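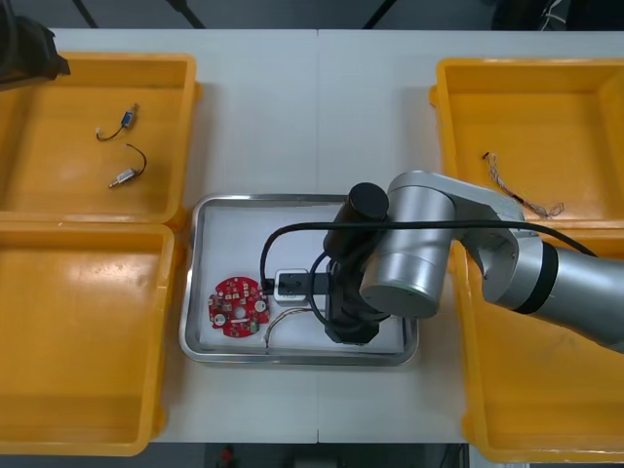 시연 중인 Tretudix. 스테인리스 트레이를 가운데 두고 노란 통이 양쪽에 두 개씩 놓인다.

홈 | 장비 | 방문기 | 중고 | 문의

Tretudix 양팔 부품 분류 셀 (Flostar)

최종 업데이트: 6월
공유 22 · 댓글 3

구성: 로봇 팔 2대, 전동 그리퍼, 손목 카메라, 고정 카메라, 작업대
용도: 소형 전자부품 및 배선 분류
가격: 3050만 원부터 (설치비, 교육비 별도)
납기: 주문 후 협의
시연: Riis 전시장, 화요일 오후, 예약제

Flostar 소개 자료에는 Tretudix가 "섞여 있는 전자부품을 알아서 정리하는 셀"이라고 적혀 있습니다. 저희 Gramlow는 조립 라인용 중고·신품 장비를 중개하는 곳이고, 이런 문구는 일단 반만 믿습니다. 화요일 공개 시연에 예약하고 가서 오후 2시부터 끝날 때까지 봤습니다. 결론부터 적자면 팔 움직임은 괜찮았는데, 저희가 궁금했던 것은 대부분 답을 못 듣고 왔습니다.

시연 과제

트레이에 둥근 빨간색 기판과 배선을 올려 두고, 그리퍼로 집어 옆에 있는 통으로 나눠 담는 작업이었습니다. 통에 들어가는 물건은 검은 선이 달린 작은 원통형 부품이나 여러 색 전선 뭉치 같은 것들입니다. 공장에서 반품 나온 제품을 뜯어 본 분이라면 익숙하실 겁니다. 크기가 제각각이고 선이 달려 있어서 흡착 방식으로는 답이 잘 안 나오는 부류입니다.

과제 선정은 나쁘지 않았습니다. 다만 물건 가짓수가 너무 적었습니다. 저희 고객사 한 곳은 반품 상자 하나에 80종 넘게 섞여 들어옵니다. 몇 가지 부품을 넓은 트레이에 띄엄띄엄 놓고 집는 것과는 난이도가 다릅니다. 서로 눌리고 엉킨 상태로도 해 볼 수 있느냐고 물었더니 "별도 시험으로 진행한다"는 답이 왔습니다. 별도 시험은 유료입니다.

작업대도 흰색, 통은 전부 같은 노란색, 조명은 고른 편이었습니다. 카메라로 물건을 찾는 장비에는 꽤 친절한 조건입니다. 쓰던 작업대를 그대로 쓸 수 있는지, 통 색을 바꾸면 다시 설정해야 하는지는 계약 전에 꼭 확인하십시오. 저희가 물었을 때는 담당자마다 대답이 달랐습니다.

손목 카메라

손목 쪽 카메라는 기대보다 쓸 만했습니다. 기판 위 터미널 블록의 나사 세 개가 구분되고, 흰 라벨의 25DRV04002C0076도 읽힙니다. 노란 선과 초록 선이 꼬인 모양까지 보이니 해상도 때문에 못 하겠다는 말은 나오기 어렵습니다.

걸리는 건 반사입니다. 광택 있는 알루미늄 바 표면에 그리퍼 손가락이 검게 비칩니다. 사람은 비친 상과 실물을 금방 구별하지만, 소프트웨어가 얼마나 구별하는지는 시연만 보고는 알 수 없었습니다. 도금 부품이나 방열판을 많이 다루는 현장이라면 본인 부품을 들고 가서 시험해 보시기를 권합니다. 저희는 빈손으로 갔다가 후회했습니다.
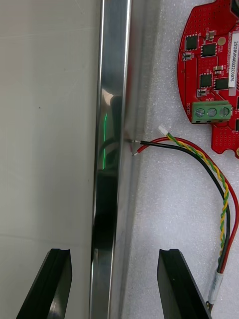 배선 처리

전선은 이런 장비의 오랜 약점입니다. 단단한 부품은 위치와 각도만 맞으면 집히는데, 전선은 한쪽을 들면 나머지가 딸려 오고 끝의 커넥터가 엉뚱한 데 걸립니다. Flostar 자료에는 배선류가 지원 품목으로 올라 있지만 성공률은 없습니다. 각주도 없습니다.

현장에서 받은 수치는 하나입니다. 한 점을 옮기는 데 걸리는 시간이 평균 40초라고 했습니다. 숙련된 작업자와 비교하면 많이 느립니다. 야간에 무인으로 돌리면 된다는 설명이 따라왔는데, 그러려면 떨어뜨린 부품을 누가 줍는지, 멈췄을 때 누구에게 연락이 가는지가 정해져야 합니다. 알림 기능은 "준비 중"이라고 들었습니다.
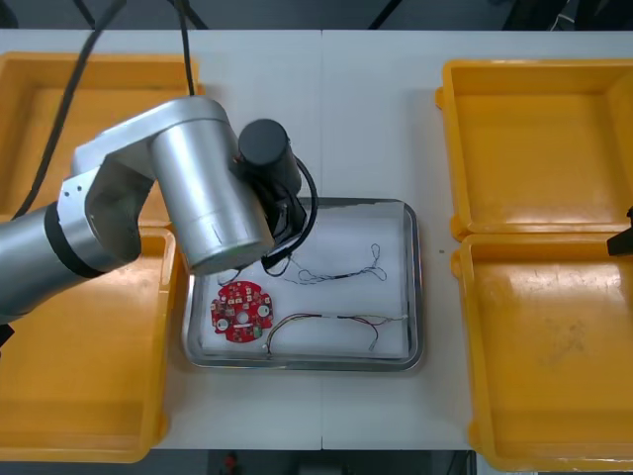 종이를 깐 트레이 안의 빨간 기판과 배선. 아래쪽이 여러 색 하네스, 위쪽이 가는 검은 하네스.

설치 전에 볼 것

케이블이 팔 바깥으로 돌아 나옵니다. 검은 케이블이 손목 근처에서 고리를 그리는 구조라 선반이나 가드와 가까우면 걸릴 수 있습니다. 케이블 정리 키트가 있느냐고 물었더니 옵션이라고 했고, 옵션 가격은 견적서에 따로 나옵니다. 작업대 위로 여유 공간을 얼마나 둬야 하는지도 문서로 받아 두십시오.

안전 펜스는 기본 구성에 없습니다. 협동 로봇이라 필요 없다는 말을 여러 번 들었지만, 위험성 평가는 결국 쓰는 쪽에서 해야 합니다. 뾰족한 부품을 잡은 그리퍼까지 안전하다고 볼지는 현장마다 다릅니다.

소프트웨어는 1년 사용권이 포함되고 이후 갱신료를 냅니다. 갱신하지 않으면 새 품목 등록이 막힌다고 합니다. 본체 가격만 보고 결재를 올리셨다가는 이듬해에 곤란해집니다.

Gramlow 의견

연구실이나 교육용, 소량 시험 용도라면 검토해 볼 만합니다. 양산 라인에 바로 넣겠다는 문의에는 지금으로서는 권해 드리지 않습니다. 엉킨 배선을 섞은 시험 결과를 Flostar에 요청해 두었고, 받으면 이 페이지에 올리겠습니다.

시연 예약은 Riis 전시장으로 직접 하셔도 되고 저희를 통해 하셔도 됩니다. 비용 차이는 없습니다. 부품을 가져가실 분은 예약할 때 미리 말씀해 주십시오. 당일에 꺼내 놓으면 안 받아 줍니다.

이전 장비 | 목록 | 다음 장비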